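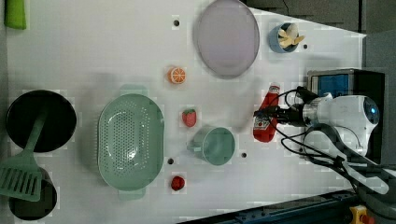 Figure 4. Play kitchen pieces out on the white tabletop, ready for sorting.

Section 4: Setting out and packing away the kitchen pieces

By now you've got the Trelell table standing level and the legs done up tight (if it still rocks, go back to Section 3, I'll wait). This is the part I like best, where the little pots and fruit come out and the whole thing starts to look like a kitchen! I'm Killian Lemaire, I put these guides together for Denow, and I've set this table out more times than I'd care to admit, mostly with a five-year-old telling me I've got the banana in the wrong spot.

You don't need any tools for this section. You do need a damp cloth, a dry tea towel and the storage tub with its lid.

Before you start

Give everything a wash in warm water with a squirt of dish soap. The colander is the fussy one, with all those little holes in the base, so I use an old soft toothbrush on mine and then stand it up on its edge to drain. Dry the cup and the mug on the inside as well as the outside.

CAUTION: Hand wash only. Please don't put the fruit through the dishwasher, even on the top rack. I did it once in July and I'm still hearing about it at home.

CAUTION: The small fruit isn't for children under three. If you've got a baby crawling around, do the sorting up on the table and check the floor when you're finished.

4.1 Setting out

1. Wipe the tabletop and dry it. Pieces slide about on a damp surface and little hands chase them straight off the edge.

2. Tip the tub out gently onto the table. Don't worry about order yet, a good jumble is fine and the kids love this bit anyway.

3. Find your big pieces first: the black frying pan, the mint colander and the pale plate. Spread them out so each one has a bit of clear table next to it.

4. Put the frying pan on the left, with the slotted spatula resting across it. We're right-handed at our place and still like the pan on the left, but swap it over if your cook prefers.

5. Set the colander beside the pan. It has a tab handle at each end, and I turn mine so one handle points at whoever is doing the cooking. It's much easier for them to pick up that way.

6. Slide the plate up to the back of the table. It's the serving spot, so try to keep it empty until the food is "cooked" (good luck with that).

7. Stand the mug and the light-blue cup on the other side of the colander. Leave a hand's width between them or one will knock the other.

8. Put the orange slice and the strawberry next to the colander, ready for rinsing. The banana can go in the blue cup. I know that's an odd home for a banana, but it's the peeled one with the splayed-out peel, and it rolls around less in there.

9. Lay the ketchup bottle on its side within reach of the plate. You can stand it up on its base if you like, but at our house it lasts four seconds.

NOTE: If you've added pieces from another play set, put them out last and keep them to one corner. It makes packing away a lot quicker when you know which bits belong in which tub.

4.2 Sorting games while you're at it

Skip this if you only want the table tidy. Otherwise, here are two that have worked well for us.

Colour sort. Ask your child to find all the green things, then the red ones. The greens are sneaky, because the spatula and the mug aren't quite the same shade, and we've had some very serious arguments over whether that matters.

Rinse and serve. One person calls out a fruit, the other puts it in the colander, gives it a shake and moves it to the plate. Then you trade jobs. Ketchup on the strawberry is allowed.

4.3 Packing away

1. Take the banana out of the cup first. The peel can get bent if something heavy lands on it in the tub.

2. Put the plate flat on the bottom of the tub, then the frying pan on top of it.

3. Set the colander in next, right way up, and drop the orange slice and the strawberry inside. Small things in the colander, always. It's the one rule I hold everybody to.

4. Tuck the mug and the cup into the gaps at the side.

5. Lay the spatula along the edge of the tub with the handle pointing up at an angle. Don't force it flat.

6. Ketchup bottle and banana go on top, then the lid. Press both ends until they click.

NOTE: If the lid won't close, it's nearly always the spatula. Lift it out, turn it end for end and try again.

CAUTION: Make sure everything's dry before the lid goes on. A closed tub with a wet colander in it will smell a bit swampy by the following weekend.

4.4 If something's gone missing

Check under the couch, then the bath, then the pockets of any dressing gowns. We found our strawberry in a gumboot 14 days after I'd given up on it. If it really is gone, the spare parts form is at the back of this guide. Write down the piece and its colour, and tell us whether you have the Trelell table or the older Skoryk one, as the storage tubs are different sizes.

Section 5 covers the shelf and the hooks. You'll want the small screwdriver for that one.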